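Bottle Collection at Wickramasinghe House

Residents are reminded that clear plastic bottles are now collected separately from other household plastics.

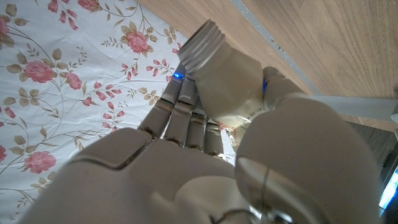 Shahnaz Dissanayake asked whether caps should be left on, and was told that they may be, provided the bottle has been emptied and rinsed. Labels need not be removed.

The collection point on the ground floor holds 400 bottles and is cleared every 2 weeks — larger quantities should be taken directly to the Skiststead depot. Glass is not accepted at either place. The arrangements will be reviewed in December.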